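## 4.2 Suspension Notices and Channel Return

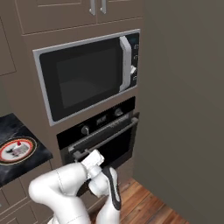
**Figure 3.** Simulated kitchen with a white robotic arm, a built-in oven and a microwave mounted above it.

The second part of the study examined how streamers respond to temporary suspensions on Brunby, a live video platform with a public appeals process. We reviewed 111 suspension notices that channel owners had chosen to share with their viewers. Notices were included only when the full text was available and the length of the suspension was stated. Permanent bans are treated separately in Section 5.

Most of the notices named a rule category but did not identify the broadcast in question. A streamer might be told, for example, that a channel had been suspended for "unauthorized content" and be left to work out which clip or guest appearance was meant. Harms described this type of message as a category-only notice, and we keep her term. It differs from an itemized notice, in which the platform gives the time of the broadcast and quotes the relevant rule.

The two types were followed by different public statements. Streamers who received an itemized notice tended to address the cited conduct directly, either by accepting the decision or by disputing the reading of the rule. Those who received a category-only notice more often listed several possible causes. In many cases their viewers then supplied others, and the discussion moved to community forums before any appeal had been decided.

Suspension length also mattered. Under the Brunby rules in force during the study period, a first suspension could last up to 5 days and a repeat suspension up to 30. Channels returning from a short suspension usually resumed their normal schedule on the first day available to them. Channels returning from a long one were more likely to open with a prepared statement, and several changed the format of their program at the same time.

To check the coding, Pappas and a second reader from the Drekent group each reviewed the same 50 notices without access to the other's results. Disagreements were settled by discussion. Most involved notices that quoted a rule but gave no broadcast time – these were assigned to the category-only group.

Two limits should be noted. Streamers who share a notice may differ from those who keep it private, and the sample therefore cannot be taken to represent all suspensions on the platform. In addition, Brunby revised its notice template in August, after collection had ended. The revised template includes a field for the broadcast time, and its effect on appeals remains to be studied.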